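Ticket 2539
Product: Narnuretti order desk
Opened by: Anouk Desmet, Kuipers
Assigned to: Arnout Jacobs
Priority: 2
Status: waiting on customer

Anouk Desmet wrote:
Since the update, packing slips for our Barkau store come out with the last line of each page missing. The item is on the order and the total is right. It just doesn't print. Slips with one page are fine. We have checked the printer tray settings and tried a new toner. Same result.

Arnout Jacobs wrote:
What printer is this, and does it happen if you print to the screen first? Also send me an order number where you know which line is missing.

Anouk Desmet wrote:
It's the Dovitz in the back office. On the screen the line is there. Order 439 is a good one. It should have 39 lines and the paper has 38. The missing one is the last line on page 1. Page 2 starts with the right item, so nothing gets pushed over, it's just gone.

Arnout Jacobs wrote:
Thanks. I loaded 439 here and got all the lines on our own printer, so the order data is good. That leaves the driver or the page length. Please do the following:

Open Setup, then Forms, then Packing Slip.
Write down what it says under Lines Per Page.
Write down the paper size shown next to it.
Do the same in the Dovitz driver.

Don't change anything yet.

Anouk Desmet wrote:
Forms says 25 lines, Letter. The driver says A4. I don't know who set that. Should I change it to Letter?

Arnout Jacobs wrote:
Yes, change the driver to Letter and leave Forms alone. Turn the printer off and on after you save. Then print 439 again.

Anouk Desmet wrote:
Done. Page 1 now has all its lines. But there is a second problem, and I think it was there before. Four items in the play kitchen group print with the wrong name. The colander prints as "COLANDER OV" and stops, and the ketchup bottle prints as "BOTTLE KE". The warehouse can't tell the plates apart at all.

Play kitchen group, 3 attachments:
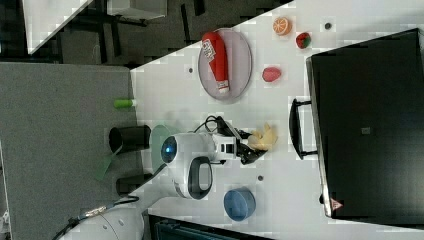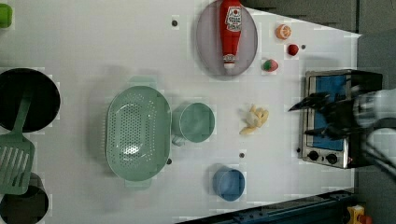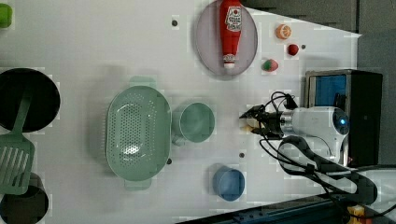 Arnout Jacobs wrote:
The names are getting cut at a fixed width. The description column on your slip was set narrow when the bar code column was added last October. Go to Forms, Packing Slip, Columns and look at Description. If it's under 39, set it to 39. You'll have to take the space from somewhere, and I would take it from Bin Location, which is far wider than your bin codes need.

Anouk Desmet wrote:
It was at 11. I set it to 39 and took the space from Bin Location. Names are complete now on the slip. The pick list still has the short names.

Arnout Jacobs wrote:
The pick list is a separate form and has its own columns. Same steps, but choose Pick List in place of Packing Slip. Check the page size there too while you're in it.

18 Feb 2000, Arnout Jacobs wrote:
Any news on the pick list? I'll keep this open until you've run a full batch for Barkau. If a line goes missing again, send the order number and keep the paper copy.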